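Speaker notes, October, the 40 minute slot. Printed big because I forgot my glasses last time.

(Wait for people to sit. Water on the left. Don't start with the company slide, they can read.)

Hi everybody, thanks for coming to the after-lunch one! I run the teaching floor at Rernesgate. That's the room where we get robots ready for jobs before they go out to a packing site, and I've been on that floor for five years. Before that I packed fruit boxes and gift boxes by hand at Plurka, so I've stood on both sides of this. I'm going to talk mostly about the people, and if you came for gripper specs I'll be at the coffee table after, come find me.

**Part 1: what the job used to be**

When I was packing, a shift was eight hours of reaching. You reach, you turn your wrist, you set the thing down, you reach again. I was good at it. I could tell a soft orange from a firm one before I'd really picked it up, and I was proud of that (still am). I also went home with a wrist that wouldn't open a jar.

Then the Nalier cells came in. Two of them, at the end of line 4, with a fence and a yellow stripe on the floor. Management held a meeting and said a lot about throughput. What we all wanted to know was who was still going to be on the rota in spring, and that got one sentence at the very end, when half of us already had our coats on.

(Pause here. Somebody in the room has been in that meeting.)

If you take one thing home for your own site, make it this: say the rota part first. Say it even if the answer is "we don't know yet." People can't listen to anything else until they've heard it.

**Part 2: what the job is now**

OK so, the teaching floor. The short version is that somebody has to show the robot what a decent pick looks like, over and over, with all kinds of objects, and then somebody has to watch it try. At our place those somebodies are mostly ex-packers. We started with 2 and there are 21 of us now.

A lot of it is small stuff. You set out your objects, you check that nothing's snagged on a cable, you do the pick, you reset, you do it again a little differently. Round things are a pain because they roll. Soft things are a pain because they squash and you don't always see it from where you're standing. Put a round one and a soft one next to each other and you've got yourself a morning.

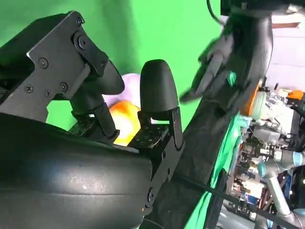

The part that surprised me was how much of my old packing brain I still use. I had a long argument with one of our engineers about how wide to open the fingers before going in. He had it opening all the way every time, nice and safe. I said no packer on earth does that, you'd knock the neighbor over. You open as much as you need and a bit more. We tried it my way for a week and we kept it. That argument is the reason I got the job I have now, so, you know, argue with your engineers!

(If they laugh, let them. If they don't, keep going, don't explain it.)

Things that got better, and I mean for me and the people I work with:

- Wrists. Mostly. We still do physical work but it changes through the day.
- We sit down sometimes. At Plurka there was one stool and it had a broken leg.
- People ask us what we think, and then they write it down.

Things that got worse, or at least got strange:

- Concentration. After 40 minutes of careful repeats I'm no use to anyone. We swap out at that point and it took a long fight to get the swap onto the schedule.
- Noise went down and so did the talking. On the line we yelled jokes at each other all day. On the teaching floor everyone's watching something, and new people tell me they feel lonely the first month.
- Being recorded. Your hands end up in the data. Some folks don't mind, some really do, and you need to ask them before they start and not on day three.

**Part 3: the ones who didn't come along**

I don't want to skip this bit. (Slow down.)

Not everybody from line 4 wanted to teach a robot their job. Some went over to the Thorlacius warehouse, some took the early package, and one good friend of mine just said it felt like digging a hole for herself and she wasn't going to do it. I don't have a comeback to that. We still have dinner and we still don't agree.

The retraining we were offered was five evenings, unpaid, across town from the bus line. If you had kids you were pretty much out. When we hire from the packing lines today it's on the clock and it's in the same building, and we get a completely different mix of people in the room. Older, more moms, more folks whose first language isn't English, and they're great at it. So if your plan has the word "voluntary" next to the word "evening," please go fix that on your phone while I take a drink of water.

**Part 4: what I'd ask for on day one**

- Pay that moves when the job moves. Teaching paid the same as packing for our first year, and we lost good people over it.
- A stop button that everyone is allowed to hit, including the newest person, with no form to fill out afterward.
- A packer in the room when the task gets picked. Ours once spent a month on a kind of lid the customer had already dropped. Any packer could've told them.
- Ten minutes at the end of a shift to talk. It sounds like nothing. We got our jokes back that way.

(Time check. If it's past 2:30 skip the lid story and go to questions.)

Questions I'll probably get: whether the robots are faster than I was (on a good day, with easy boxes, yes, and with mixed fruit, come on), whether I'd go back to packing (no, but I miss the yelling), and how we handle the recording consent. For that last one I've got copies of our form in the blue folder, please take one, I don't want to carry them home.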